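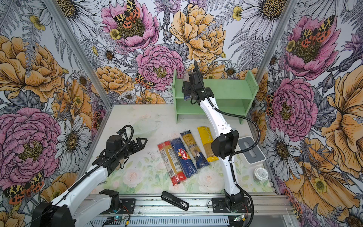 Pantry corner, with Annelies Aebischer

I've been sorting the spaghetti again – four packets, all different, and a little green shelf to organise them around. My favourite colour of the lot is the yellow, but the dark blue is growing on me!

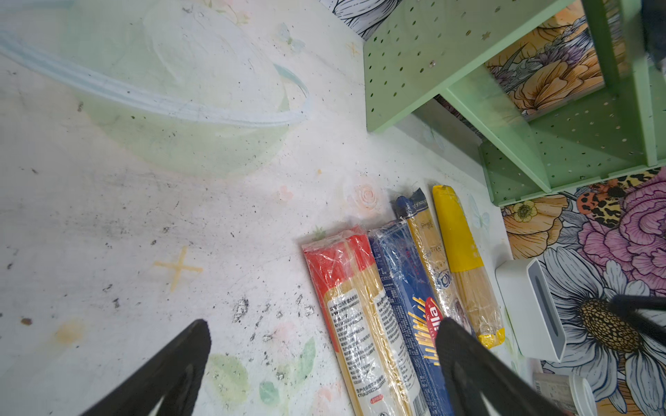
Four packets side by side, tops towards the shelf.

Cathal reckons long pasta should be stored standing up, so you can see what's left. I'm a lie-it-flat girl myself. Write in and tell me who's right.

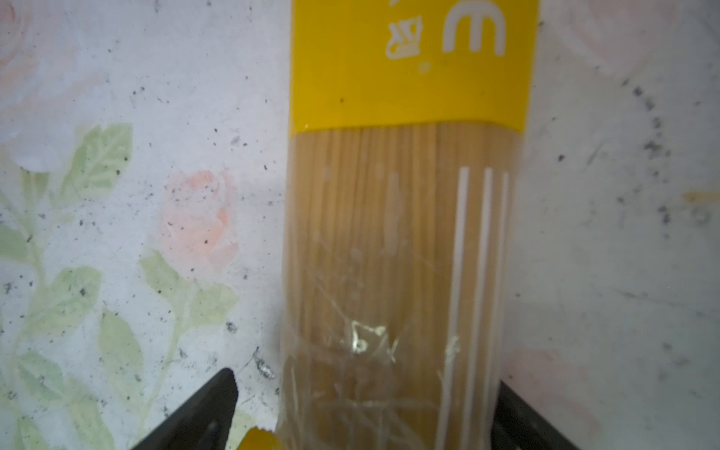
The yellow one, upright.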